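Workshop notebook, candy bench
October 11, 2020

Rock candy, batch 25. Still chasing the thing where the crystals cloud over in the last third of the growth. Batch 24 went out to the Honano shop looking like frosted bathroom glass, and they were polite about it, and I would have preferred shouting.

Going in, the suspects were the syrup ratio, the cooling rate, the water, and me. I have ruled out none of them.

Changed one thing this time, the cooling. The last six batches sat on the bench overnight and dropped however fast the room felt like dropping them. For 25 the jars went into the old Rurer cooler with the lid shut and towels packed in all around, so they came down slowly. Ratio kept the same as 24. Total sugar weighed out was 1,511 grams, and yes, I chased the last eleven grams with a teaspoon like it mattered.
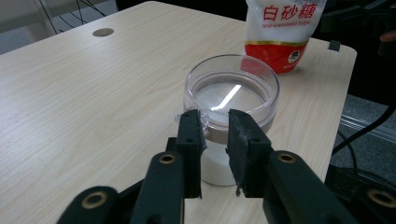
Clear container, wide rim, white granules in the lower part.

The Karimi scale drifts again. Zeroed it, walked away to find the strings, came back and it claimed the empty pan weighed 2 grams. Re-zeroed and weighed everything twice. If you are using it this week, warm it up first and don't lean on the bench. I have written this in the notebook before and will write it again in November.

Syrup came to a full boil and I held it until every grain was gone from the sides of the pot. I think this is where 24 went wrong. One stray grain on the wall and you have seeded the whole jar — the sugar would much rather grow on its own relatives than on your nice clean string. Brushed the sides down with water three times. Skimmed nothing, stirred nothing after the boil. Sat on my hands, more or less.

Strings were dipped the night before and left to dry with a light coat of crystals. Two of them dried curved and will make candy shaped like a question mark. Kept them anyway, as controls, which sounds better than "couldn't be bothered." 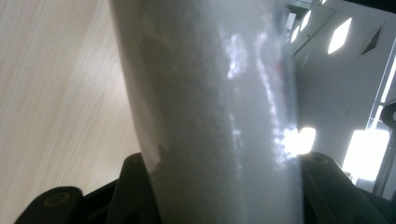 Frosted cylinder, coarse white granules packed against the wall.

About grain size, for whoever asks next: coarse or fine makes no difference to the syrup once it is dissolved. It makes a large difference to how long you stand there dissolving it. For seeding the strings I do like coarse, which gives fewer starting points and bigger faces. Fine sugar gives you a fuzzy string and then a fuzzy lump.

Poured at 59 on the thermometer (Celsius, for those of you who log in Fahrenheit and then argue). It could be that this is too cool for the ratio and I am getting a burst of little crystals right at the start. Astov's old process sheet says to pour hotter, but Astov's old process sheet also says to add "sufficient" acid and has a coffee ring where the hold time should be.
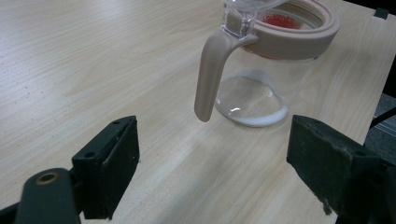 Next batch, then: same slow cooling, hotter pour, and switch to filtered water so I can stop blaming the pipes. I know that's three conditions and I just bragged about changing one. The slow cooling carries over, so call it two.

Left to do:
Check 25 on Wednesday without moving the jars. Without moving them.
Order string, cotton, the undyed kind. The blue one bled.
Tell Honano the replacements will be late.
Wipe the floor by the stove. My left shoe has been sticking since lunch.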